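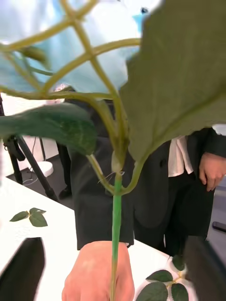 Nirine:动物获救报道语料

数据说明,三月修订

Nirine 收的是中文和英文网站上的动物获救报道:狗从海里被捞上来,猫在墙缝里待了几天后被掏出来,鹿掉进泳池,海龟缠了渔网。原始候选 2,807 篇,去重、去广告、去掉只有标题的空页之后,留下 1,076 篇。每篇附出处链的追查结果,以及我们对其中主要说法的核对状态。

先把丑话说在前面:如果你想拿它训练一个“暖心新闻真假判别器”,我劝你再想想。这份语料能告诉你一篇报道的说法有没有找到第二个来源,找不到第二个来源的事情照样可能是真的。渔民半夜捞起一条狗,旁边本来就没有别人。

缘起

最早是 Sobia Tanoli 在整理一批海上救狗的报道,发现同一条狗在不同网站上离岸的距离都不一样,品种也从“混种”变成了“金毛”,再过几周干脆有了名字。Cheuk-hei Kuo 当时觉得这是翻译造成的,我不太信,于是两个人各自往回查。结果翻译确实要负一部分责任,但有几处细节在任何一种语言的早期版本里都没有,是转载时长出来的。名字就是这么来的。

后来范围扩大到所有物种,主要靠 Drirnlow 的抓取存档补齐。Drirnlow 存档的缺点我们清楚:图集页常常只存下第一页,评论区一律没有,修改记录时有时无。所以凡是语料里标着“首发”的,请理解成“我们能找到的最早一版”。

字段

id:内部编号,删掉的条目不会补号,中间有空缺属正常。

lang:正文语言,zh 或 en。繁简不分,这一点有人提过意见,我们暂时没改。

species:报道中所称的物种,照抄,不纠正。明显认错的(比如把貉写成浣熊)在 note 里说明。

place_claimed:报道中所称地点。精确到哪一级就记到哪一级,只写“某海域”的就记“某海域”。

chain:出处链,从本篇往回指。断了就写 broken,不猜。

claim_main:一句话概括的主要说法,由标注者写成,不是原文。

status:核对状态,见下文。

outcome:动物后来怎样。绝大多数为空。这是整份语料里最让人不舒服的一列,空着的意思是报道发出以后没有人再问过。 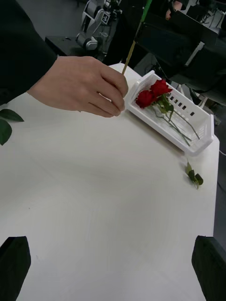 核对状态怎么定

一共 3 档。

已印证:主要说法有至少另一个独立来源。同一家通讯社的稿子被多家刊登,只算一个来源;当事人自己在两个平台各发一遍,也只算一个。

未印证:只有一个来源,或者几个来源全都指向同一条帖子。

有冲突:不同来源在关键事实上对不上,例如时间、地点、动物是死是活。

两名标注者先各做各的,对不上再由 Ya-wen Tang 裁定。她裁得很严,早期许多“已印证”被她降了一档,理由通常只有几个字:“还是那条帖子。”标注都在 Prosta 里完成,导出时换行符有过一次错乱,旧版的 note 字段因此有半截话,请用三月以后的版本。

关于“感人细节”

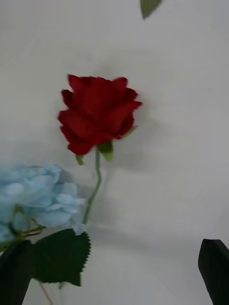

Lok-yiu Tu 坚持要单独标出一类东西,我们叫它装饰性细节:狗“仿佛知道自己得救了”,母猫“回头看了一眼”,救援人员“眼眶湿润”。这类句子几乎无从核对,却是转载时最先被加长的部分。我一开始反对,觉得标注者会凭口味下手。试标以后我仍有保留,不过承认它有用。上面那枝玫瑰红得很足,花瓣一层层往外卷,边上还带点皱,乍看挺像样;看久了就会留意到颜色和质地从头到尾太均匀,像布做的假花。装饰性细节读多了也有这种匀:不管救的是狗还是水獭,眼神都一样,回头的时机都一样。decor 字段记录这类句子在正文中的起止位置,不作真假判断。一个记者完全可能亲眼看见母猫回头。

decor 的一致性比其他字段差,分歧集中在引语上。受访者自己说“它好像在谢我”,算不算?Amirhossein Taheri 认为不算,那是证词;Lok-yiu 认为要看引语有没有具名。现行做法是具名不标,不具名标。两边都不太满意。

已知问题

狗太多。狗的报道多到把别的物种压得看不见,拿全集算出来的任何“平均”基本上都是狗的平均。请分物种看,或者至少在论文里写清楚没有分。

成功太多。没救活的动物很少有人写,写了也很少被转载。任何人若从这份语料推算救助成功率,得出的数字没有意义,我们也不会替它背书。

视频描述混入正文。有些网站的所谓报道,是编辑看完短视频后写的旁白。视频里听不清的话,旁白里会有引号。我们能认出来的都加了 from_video 标记,认不出来的肯定还有。

摆拍。这件事要单说。短视频平台上有人先把小动物放进险境,再去“救”。我们在候选阶段删掉了一批有明确证据的,但“证据明确”的门槛定得高,留下来的里面必定还有。Chien 那份名单我们参考过,没有直接采用:名单只列账号,不写依据,有几个账号我们查来查去也看不出问题。凭一份没有依据的名单删数据,和凭一条没有出处的帖子发新闻,毛病是一样的。
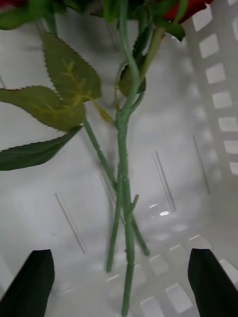
与此有关的还有“同一批动物”的问题。几个账号发布的幼猫毛色花纹极为相近,故事却发生在不同城市。我们把这些条目用 same_animal_suspected 连在一起,status 一律留在“未印证”。文字报道里的截图往往压缩得厉害,花纹比对很容易看走眼,所以字段名里有 suspected,请不要在引用时把它省掉。已经有人省过一次。

地名也靠不住。“近海”“外海”“离岸很远”在转述里可以互换,英里变公里的时候数字有时换算了,有时只换了单位。distance_raw 存原文写法,distance_km 是我们换算的结果;原文单位存疑的,后者留空。

文件

articles.jsonl:全部条目,一行一篇。正文因版权只放摘录,多于 1,000 字的部分截去,decor 的位置按截取后的正文计算。

chains.tsv:出处链,可与上一个文件按 id 对接。

guidelines_zh.txt:标注手册。英文版没有写完,缺“引语”一节,请以中文版为准。

removed.txt:删除条目的编号和理由。理由写得简略,早期有几条只写了“重复”,没写和哪一篇重复,现在已经补不回来了。

适合与不适合的用途

可以拿来研究转载过程中文字的变化,这也是我唯一敢放心推荐的用途。拿来教新闻编辑课也行,断掉的出处链很适合当堂追查。

不要用来给网站排可信度名次。样本怎么来的前面已经讲了,有的网站条目多,只是因为 Drirnlow 存得勤。

不要用来识别或联系报道中的普通人。救助者姓名已替换成代号,正文里若有遗漏,请来信,我们会在下一版里处理。

更正

欢迎指出错误,最好附上更早的版本或原帖存档。只说“我记得看过”的,我们会记下来,但不会改 status。去年收到过一封信,说某条海上获救的狗其实是从岸边抱上船的,语气很肯定,没有附任何东西。我倾向于相信写信的人,那一条到现在还是“未印证”。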